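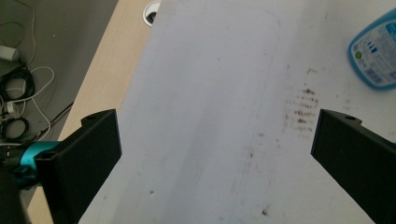
Surely the arm ought to learn from the arm, was the objection one visitor raised before the coats were off, and it is a fair place to begin these notes. Why have a person hold the gripper at all, if a robot is going to do the job in the end?

Handout 4: Notes from the open day at Birnis
Module: Introduction to Automation
Visit held January 8, 2022

Read these notes before the seminar. They cover the desk demonstration and the short talk after it. The tour of the packing hall is dealt with in Handout 5.

1. The question of the arm

The answer given at Birnis was mostly about time. A person with a hand-held gripper can try a task, put things back and try again without waiting for a program to be written or a safety fence to be closed. The fingers have the same shape as those fitted to the Plusard arm downstairs, and the camera sits in the same place relative to them. What the camera records by hand is therefore close to what the arm will see later.

The visitor was only partly satisfied. A wrist can do things the arm can't, and a person will lean or twist without noticing. Birnis agreed that this is a weak point. Recordings where the wrist turns too far are thrown out before training.

2. Desk work

The tasks shown were small ones carried out at an ordinary desk: coming down over a flat surface with the fingers open, closing on an object, lifting it, setting it down again. Flat things are harder than they look. A sheet gives the fingers no side to press against, so the usual method is to slide it to an edge first or to pinch up a fold.

Pale surfaces raise a second problem. A camera needs marks or texture to work out how far it has moved, and a plain sheet offers few. Stains, faint lines and objects at the edge of the view all help with this, and Birnis does not clear them away.

3. Figures from the talk

The set recorded for the Lagos project was planned at 300 recordings. Of these, 292 were kept. They were made by 14 people, each working at a different desk. A larger set is planned for the Clustholm site from April, with up to 4000 recordings. No figure was given for how well the trained arm performs, and you should not quote one in your report.

4. Points to check in your own notes

Write down the difference between a recording and a program. Several reports last year mixed the two.

"Gripper" means the whole tool, with its fingers and body. Use "finger" for one side only.

Opening width is measured between the inner faces of the fingers at the tip.

5. For the seminar

Bring half a page on one desk task from your own home or workplace. Say where the fingers would have to touch, what the camera would see just before they close, and what might block its view. Drawings by hand are fine. If you missed the visit, borrow a set of notes and do the same exercise.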